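Talley Laundry Notes, README

Hi, and thanks for downloading! Talley is my little collection of notes and photos on folding clothes, mostly shirts, because shirts are what pile up at my place.

What's in it

400 short entries, one per garment. Each has the garment type, the main color, the fold I used, and how annoyed I was (a scale of 1 to 3, very scientific). About 60 of them are towels and pillowcases, which I nearly left out, but they make a nice easy start if you're sorting through this for the first time.

What's not in it

Fitted sheets. I tried. Socks are in a separate file called Witatell and that one is a mess, so ask me before you use it.

How the entries are named

Garment first, then color, then fold, all lowercase. If you find "tshirt" and "tee" both in there, sorry, I switched in April and only fixed the first 40.

Known problems

My blues are all over the place! Navy, denim and plain blue got mixed up early on, and I only caught some of it.

Where the pile goes

I go back and forth on where finished things should sit while the rest gets done. Folding in the middle and stacking nearby never worked for me, I'd knock the stack over with a sleeve. What I like now is the far corner for anything folded, the way the blue shirt is sitting, with the white basket over on the right and the middle kept for whatever comes next.

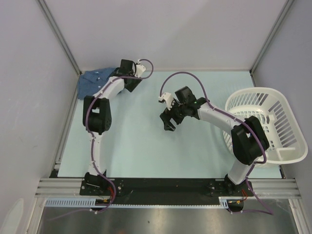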